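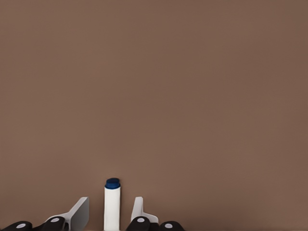

Chapter 5
Rules for the Grasp: Clearances, Force Limits and Sign-Off

By Emanuel Văduva and Gheorghița Enache
January

Print this chapter | E-mail this chapter

A grasp rule is a written statement of what must be true before a gripper is allowed to close. Most shops that run robot arms have such rules, but many keep them in the heads of two or three people, and the rules change when those people go on leave. This chapter is about putting them on paper. The first rule in most sets concerns clearance. In the simulated view, a white cylinder with a blue cap stands between two fingers, with a narrow gap on each side and neither finger touching it. A rule writer would call this the pre-grasp position, and would want to know three things about it: how wide each gap may be, who decided that, and how the controller checks it.

The gaps do not have to be equal, but the rule has to say how unequal they can get. If one finger arrives well before the other, it pushes the part. A short, heavy part may not mind. A tall, slender one can tip, and a tipped part is a common cause of stopped cells. At the Lungu packing plant, where both authors worked on the first set of rules, the limit was written as a share of the part's width. This was easier to apply than a fixed distance, as the plant handled parts of many sizes.

5.1 What the rules cover

A grasp rule set normally has four sections: approach, closing, holding and release. Some add a fifth for recovery after a dropped part. We treat recovery separately in Chapter 7, but readers who are writing rules for a live cell should not wait until then to think about it.

Approach rules state the path, the speed and the angle. An instruction such as "come in straight" is not enough. If the fingers must be at 90 degrees to the surface the part stands on, write 90 degrees, and write the tolerance beside it. Closing rules state the force and the speed of the fingers, and what the controller does when contact is felt on one side only. Holding rules cover lifting, carrying and loss of power. Release rules are the ones most often left blank -- the Clalavach line ran for months with no release rule at all, and its operators each had their own habit.

5.2 Simulation before hardware

Good practice is to try every new rule in simulation first. The surface can be plain and the part simple. A bare setup makes it easier to see whether the fingers line up, and a fault in the rule is less likely to be blamed on something else nearby.

Simulation does not replace a test on the real machine. Friction is usually guessed, and so is the way a part rocks when it is bumped. The Divelley rule sheet, reprinted at the end of this chapter, deals with this by requiring two signatures: one for the simulated trials and one for the trials on the floor. The same person may not sign both. During its first review, the Surureck software logged 1528 simulated grasps for one family of parts, and the floor signature was still refused. The closing speed had been set for a part with a rougher finish than the one delivered.

5.3 Writing a rule that can be checked

A rule should name a quantity, a limit and a method of checking. "Grip gently" has none of these. "Closing force up to 5 newtons, read from the finger sensor at first contact" has all three, and a new technician can test it without asking what the author meant.

Keep one rule to one sentence where you can. Give each rule a number and never reuse the number, even after the rule is withdrawn. Old logs will still refer to it.

Section 5.4 applies these points to the approach rules and works through a full sheet, line by line.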